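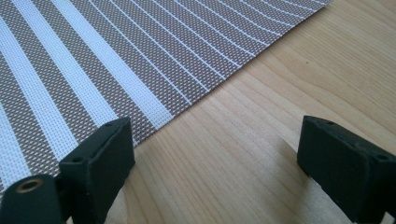 I have never been convinced by the placemat as an object. It protects the table from the plate, supposedly, but a plate has never done anything to a table of mine. What does the damage is the glass you put down next to the mat, and the fork, and whoever leans over with the gravy.

Still, I've gone striped. Clorden sells a set with 762 reviews, nearly all of them five stars, and nearly all of them saying "elevates the space." I read far too many. I found exactly two people who mentioned washing the things, and they disagreed with each other.

My main complaint is storage. The card in the packet says "store flat or fold loosely." Flat where? I have one decent drawer, and it's full of takeout menus and a rolling pin. So folding it is, and folding is where stripes stop being charming. If your edges are off by a hair on a plain cloth, you'll never see it. On a striped one, every line tells on you. I've tried folding in half, folding in thirds, and rolling (rolling gives you a thing that won't lie down for dinner).
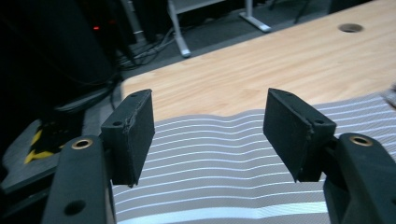 Marcus Tran wrote to me that I'm making this hard on purpose. He says to pick one stripe, fold along it, and leave the edges alone, and that any crease goes away once there's a hot dish on top of it. He's been doing it for three years, apparently without a single regret.

Maybe. I tried the one-stripe method on Thursday and it does get you a straighter fold. I'm less sure about the hot dish part, which sounds to me like a good way to press the crease in for life. And it doesn't help with the other question, whether a small table needs linens on it at all. A pale wood top looks fine bare. You buy it for the grain and then spend money covering the grain up. 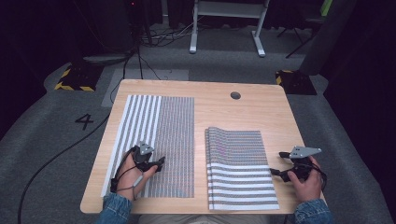 *Two on the table, one flat and one partly folded.*

I'm giving the stripes until the end of March. If they're still sliding around by then, they can go line the shelf under the sink, and I'll eat off the wood like I used to.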